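4. Staining Your First Sections

You have unpacked the Movine tabletop stainer, leveled it (section 2), and filled the rinse line (section 3). Now comes the part everyone skips ahead to. If you have skipped ahead to it, please go back and level the thing. Dye runs downhill with great enthusiasm.

The steps that follow use the Tamutia two-dye kit, in which a blue dye marks the cell nuclei and a pink one colors nearly everything else. Other kits will work, but their timings belong in their own manuals.

4.1 Before you start

Wear gloves, goggles, and a lab coat you don't love. The blue dye comes out of cotton in theory.

Check the date on both bottles. Old blue dye grows a shiny skin on top. Pour it through filter paper before use, and if the skin is back the next morning, throw the bottle out according to your lab's waste rules.

Label your slides in pencil. The alcohol baths remove ink, including ink sold as alcohol-proof.

4.2 Loading the rack

1. Turn the main switch on and wait for the green light.

2. Lift the lid until it clicks. A lid that hasn't clicked will come down on its own schedule.

3. Slide the rack out and load up to 9 slides, tissue side facing the front of the machine. Leave no slide leaning on its neighbor.

4. Hang the rack on the arm hook and give it a gentle tug. It should swing a little and stay put.

5. Close the lid.

CAUTION: Keep fingers out of the bath area while the arm is moving. The arm has no opinion about what it is lowering into the alcohol.

4.3 Running the program

1. Press MENU and choose program 2. Program 1 is the cleaning cycle and will strip your tissue off the glass very thoroughly.

2. Check that the display reads 43 minutes. Any other number means someone has edited the program. Hold RESET until it beeps twice to restore the factory timing.

3. Press START. The arm visits the wax-removal baths first, then the alcohols, the blue dye, the rinse, and the pink dye.

4. When the tone sounds, remove the rack and mount the coverslips before the slides dry out. The tone repeats until you open the lid. It can't be turned off, and yes, we have been asked.

Note: The counter in the lower corner of the display shows total slides since the last bath change. When it reaches 1,206, the machine refuses to start a new run. Replace all the baths and press CLEAR. Pressing CLEAR without replacing the baths also works, and your slides will come out the color of weak tea.

4.4 If the color looks wrong

Nuclei too pale: the blue dye is tired, or the rinse is running too hard. Turn the Coman valve a quarter turn toward closed.

Everything pink: the rack went in backward, or the blue bath is empty. Check the bath first.

Blue specks all over: unfiltered dye. See 4.1, which you may have read.

Cloudy patches: water left in the tissue. Replace the last alcohol bath and run a fresh set. Ustitz service can't rescue the cloudy ones over the phone, though people do hold them up to the receiver.

If none of these fits, write down the program number and the counter reading before you call. Then leave the machine switched on, with the lid closed, so that the error log is still there when we ask for it.

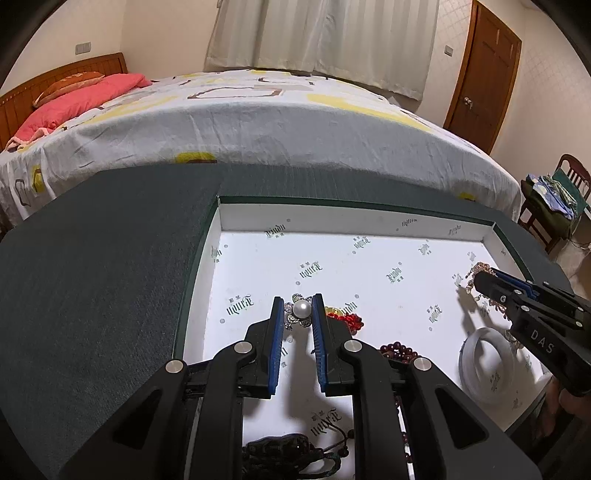
Once the color looks right, keep one good slide from that run in a dark box as your reference, and compare every new batch of dye against it under the same lamp. Daily cleaning is covered in section 5.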